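Last updated: February
Print this page | E-mail this page
Home > Kitchen > Counters > How to clear and clean a glossy white counter

How to clear and clean a glossy white counter

A white counter with a high gloss is beautiful, but it shows everything: each drop and each ring from a bottle. I have had one for some years and I made most of the mistakes already. The method I explain now takes me 14 minutes when the counter is in normal use.

You need two soft cloths, warm water, a little dish soap and one basket for the small things.

Step 1. Make a free area

Begin at one end, not in the middle. Push the things together on the other side, so that you have a clean piece of surface where you can put your hands. Switch on all the lights you have. On a pale surface the crumbs are easy to miss, and strong light helps very much.

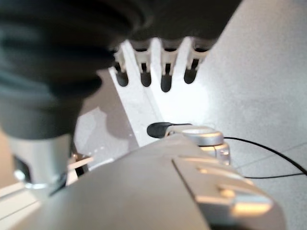

The pale surface under bright light.

Touch the area with your fingertips before you wipe. Sugar and dried juice you will feel sooner than you see. Put the wet cloth on such places and wait one minute – do not scratch.

Step 2. Take the cans and check the bottoms

Cans with a metal base are the worst enemy of the white counter. If the base stays in water, it can leave a brown ring. Lift each can, tilt it and dry the bottom edge with the second cloth. Look also if the cap is closed well before you tilt.

Big cans of 650ml I keep in a cabinet now, standing on a piece of paper towel. 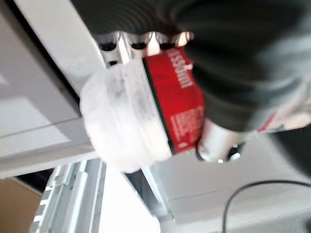
Step 3. Wipe, then dry

Use long straight movements from the back to the front. Round movements leave marks which you will see in the evening, when the light comes from the side. After the wet cloth use immediately the dry one. Many people forget this second part and then they blame the soap.
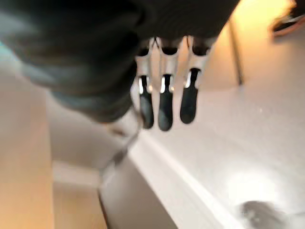 White surface with a slight gloss, in warm light from above.

Bend down and look across the counter at a low angle. Dull places must be wiped one more time.

Step 4. Put things back in groups

Clear cups and other clear items go in a white plastic basket. A jar with its lid can stand beside it. Small vials should stand up or go in the basket, because when they lie on the side they roll. A wooden tray is best near the back edge, where it stays dry. Crumpled bags – fold them or throw them away.

Water bottles take a lot of place. Hold them at the neck and move them one by one to the refrigerator. Close the freezer drawer before you walk with full hands.

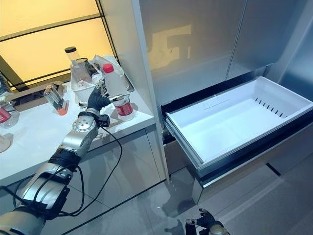
Basket, jar and bottles on the counter, refrigerator on the right.

At the end wipe the cabinet doors below the counter, if they are glossy like mine. Drops run down there and dry in the seams.

Written by Valentin Tanner

Home | Kitchen | Counters | Floors | Contact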